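Tuning grasp triggers for a two-arm shirt folding policy

I wrote these steps for Zanele Magagula, who takes over the Jullano controller from me in September. They assume the Cirnari driver is already running on both arms.

Step 1. Check the open state first. Send the open command and read the finger position for 20 cycles. If the value drifts, repeat the zeroing before you do anything else.

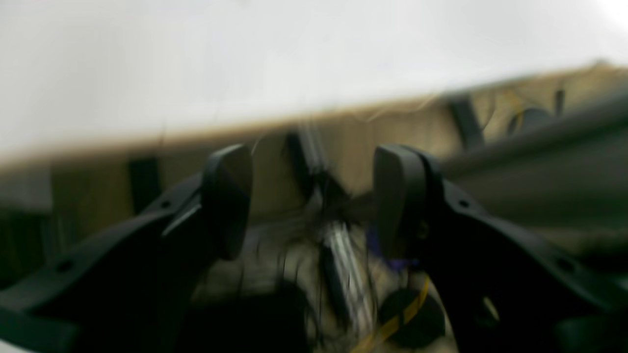 The wrist streams must share one clock with the overhead stream. In the config file, set sync_mode to strict and the buffer to 12 frames. A bigger buffer hides the delay — it does not remove it.

Step 2. Set the close threshold. Cloth is thin, so finger position alone tells you little. We combine it with motor current and a small classifier on the wrist crop.

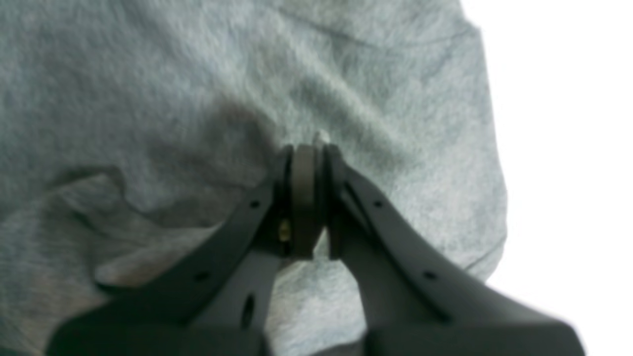
Start with a current limit of 32 percent and go down slowly. When the classifier and the current disagree, the planner should wait and not lift.

Step 3. Run the two-arm hold with the gray T-shirt. Both grippers take the upper corners before the planner may send a fold path.

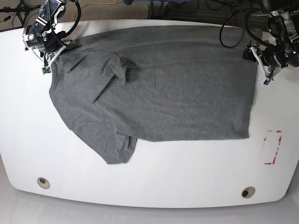

Step 4. Save the wrist crops and label them. Around 2000 crops were enough for our first model. Rodrigo Ramalho keeps the label script in the Tomar folder.
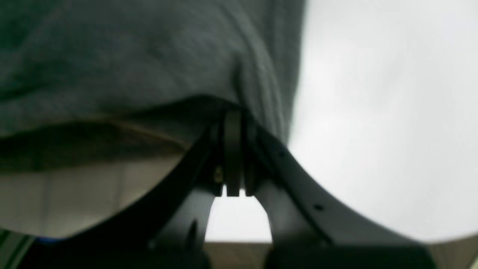

Wrist view with gray fabric at the finger pads.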